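Notas para a fala: "Um braço na garagem, outro no computador"
Encontro da oficina partilhada Trarnstead, 21/03/2019

Abertura (não correr!)

Boa noite a todos, obrigado por terem vindo. Dizer logo que não sou engenheiro, sou um tipo que gosta de montar coisas e que já gastou 485 euros num braço que ainda deixa cair molas da roupa. Esperar pelas gargalhadas. Se não houver gargalhadas, seguir em frente na mesma.

Agradecer ao Jamie Rowbotham, que me emprestou a bancada do fundo durante o inverno e que me ensinou a cravar terminais como deve ser (os meus primeiros cabos eram uma vergonha, tenho um no bolso para passar pela sala).

O braço

Chama-se Hanosska. Não perguntem, foi a minha filha que escolheu e agora está escrito na base a marcador permanente. Peças impressas em casa, motores comprados em segunda mão, uma fonte de alimentação que faz mais barulho do que o frigorífico. A base está aparafusada a um pedaço de bancada de cozinha que sobrou das obras da minha cunhada, e foi de longe a melhor decisão do projeto. Antes disso a coisa andava aos saltos pela mesa cada vez que o ombro arrancava.

Mostrar o cotovelo na mão. Deixar que mexam. Avisar que o parafuso de trás está moído e que não é para apertar mais, por favor!

Contar a história da garra número um: dois dedos redondinhos, muito bonitos, que não agarravam nada. Escorregava tudo. Passei para dedos direitos, em forma de lâmina, e comecei a gostar outra vez do projeto.

Porque é que fui parar ao simulador

Parti três engrenagens do pulso numa semana. Três! Cada uma leva 9 horas a imprimir na minha máquina, que já é velhota, e eu à espera ali ao lado como quem espera pelo pão. O Jamie disse-me "experimenta primeiro no ecrã, homem", e eu torci o nariz, que isso era coisa de universidade. Afinal instalei tudo num serão e no dia seguinte já tinha os dois dedos a mexer dentro de uma divisão feita no computador.

Ao ecrã chamo Soster, que é o nome da pasta onde guardei o primeiro ficheiro e nunca mais mudei. Se eu disser "no Soster" durante a conversa, é disto que estou a falar. 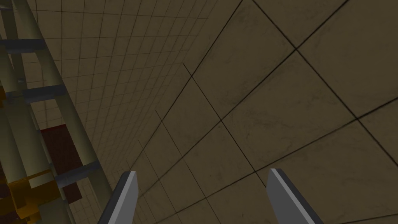
Vista do Soster: os dois dedos da garra, sem nada entre eles, com a estante à esquerda.

Falar aqui da inclinação dos dedos, um para o outro. É uma coisa que na bancada me escapava, porque olho sempre de cima e com a luz do candeeiro nos olhos. No ecrã fico a olhar para a ponta dos dedos o tempo que quiser, e ninguém me pede a mesa para soldar.

Falar também dos azulejos. Pus quadrados grandes numa superfície e pequenos na parede e fiquei todo contente com a decoração, mas as juntas acabaram por me dar jeito: quando mexo no braço, vejo logo pelas linhas para que lado fui. Numa superfície lisa perdia-me sempre. Lá em casa copiei a ideia e colei fita-cola às riscas na mesa (a minha mulher tem opiniões sobre isto).

A estante é para o passo seguinte. Quero que o braço vá buscar coisas sem bater nos postes, e bater num poste no Soster não custa um cêntimo. Na garagem custa uma engrenagem.

O que ainda não bate certo

Ser sincero nesta parte. No computador os motores obedecem. Na garagem o ombro tem uma folga de 2 milímetros que na ponta dos dedos parece um palmo, e eu ainda não a meti no modelo. O atrito é outra dor de cabeça, pus um valor a olho e fui mexendo.

Também perdi uma noite inteira por ter uma peça em milímetros e as outras em metros. Apareceu-me um dedo do tamanho de um prédio. Quem já fez isto levante o braço, vá lá.

Até junho

Mudar os dedos do Hanosska para umas pontas com borracha. Medir a folga a sério com o relógio comparador da oficina. Trocar a fonte antes que os vizinhos se queixem.

Perguntas. Se alguém quiser os ficheiros, deixar o contacto na folha ao pé da porta, ao lado do café.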